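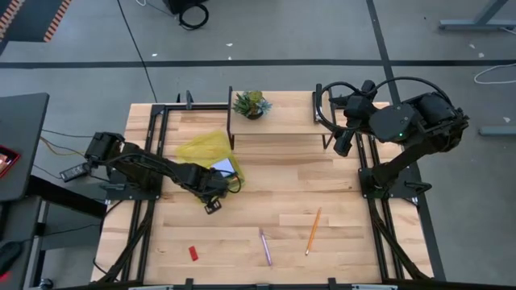 Figure 5. Bench during a bagging task, left gripper at the edge of the yellow bag, right arm folded back.

4.2 Recording a demonstration by remote control

Before you start, place the task objects on the tabletop and move the arm you do not need clear of the work area.

1. Switch on both Emovau leader handles and wait for the status line to read READY.
2. Hold each handle in the same pose as its arm. The arms stay locked until the poses match.
3. Press and hold the foot pedal to link handles and arms.
4. Bring the gripper down at the edge of the bag. Close it slowly — thin plastic slips if the fingers close at full speed.
5. Complete the task, open the gripper and release the pedal.
6. Select Keep or Discard. A kept recording is limited to 4,000 steps.

Note: Move the objects to new positions between recordings. Record at least 19 demonstrations before training.

CAUTION: Keep hands off the tabletop while the pedal is pressed. Check that no cable loop can catch on a gripper or on the shelf.

If an arm stops with error 4, release the pedal and repeat from step 2.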